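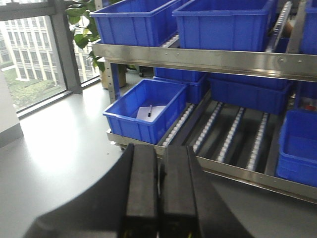

The software that knows when to wait

Robots, 30/05/2022

Ask anyone who builds software for robot arms what keeps them up at night and you'll get a surprising answer: shelves. Flow racks, to be exact, the sloping kind with little wheels that every factory and parts store seems to own. You load a bin at the back, it rolls to the front, somebody picks it up, and the next one trundles down to take its place. People have used them for decades without thinking. A planner has to think about them a great deal, and I've just spent a very happy stretch finding out how.

The team at Lorby has been working on a stack called Monti, which decides where an arm should look, what it believes it is looking at, and how it should move next. I had expected to be most taken with the moving. What won me over was the believing.

Blue on blue on blue

Bins on a flow rack tend to be the same colour, with the same ribs down the sides and the same thick rim. Put one behind another and, from the wrist camera, the two can blur into a single lump of plastic. Add a steel rail across the front that shines like a mirror, and daylight pouring in from a window, and a depth reading can fall to bits just where you need it most.

Monti's answer is charmingly modest. It doesn't try to find whole bins at all. It looks for rims, because a rim is the one part that usually shows, and it keeps a list of guesses about what could be attached to each. A guess might say "a bin, facing forward, probably empty", with a score beside it. As the wrist moves, some guesses gain weight and others fade. I watched the list on a laptop for far longer than I needed to — it is oddly gripping, like following a slow election count.

The lanes help as well. A bin can only sit where there are rollers to carry it, so the software holds a simple map of the tracks and throws out any guess that would leave a bin hanging between two of them. Developers told me this one rule did more good than months of extra training pictures.

Two views, one rack

A second camera, fixed in place, gives the wider view. Joining it to the wrist view sounds easy until you try. The arm itself gets in the way, for a start. Its big smooth shell can hide the very lane it is reaching for, and the fixed camera has to be told that the pale curve in the corner is the robot and should be left out of the reckoning.

That job belongs to Jumen, a small tool that draws the arm's shape into every picture from its joint readings and masks it out.

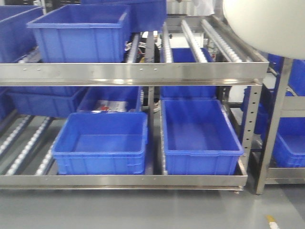 It also marks everything behind the mask as "not known", and this turns out to matter enormously. An earlier version treated hidden lanes as free ones, and the planner would cheerfully set off towards a spot that already had a crate in it. Now it asks for another look first. The arm leans over, the wrist camera takes a peek, and the gap in the map fills in.

There is a nice touch for bins with something inside. A sheet of paper on the floor of a bin, or a flat packet, hardly shows up in depth, so Monti compares the colour of the bottom with the colour of the walls and raises a flag if they don't match. It makes no attempt to name the thing. It simply stops calling the bin empty and leaves the choice to whoever wrote the task.

Planning around things that roll

Then comes the part I could talk about all day. Lift the front bin out of a lane and the rack changes by itself. The one behind may roll forward, or stick, or come down at a slight angle. Most planners assume the world stays put unless the robot touches it. Monti's planner, Skelis, writes the roll into the plan as an event it expects but can't command.

So a plan reads almost like a set of kitchen notes: close on the rim, lift, draw back, wait for the lane to settle, look again. The waiting is decided by the pictures, with no fixed timer. When the rims in that lane have stopped moving for 7 pictures in a row, the next step is allowed to begin.

The team replays every change to the code against its own library of 1,878 recorded picks before it goes anywhere near the arm. When I visited, the latest build had got through 1,755 of them with no step repeated. The rest are kept in a folder that gets opened every morning, and I loved how fond everyone was of it. One developer showed me a case where a reflection in the front rail had been taken for a second rim. The fix came to 3 lines — and finding it had used up most of January.

Next on the list are lanes that feed from the back, where the arm would put bins in as well as take them out. Skelis will then have to predict how far a bin rolls before it meets its neighbour, and whether a full one behaves differently from an empty one. The first trial plans were already scrolling past on the screen when I left, with "wait for the lane to settle" on every other line.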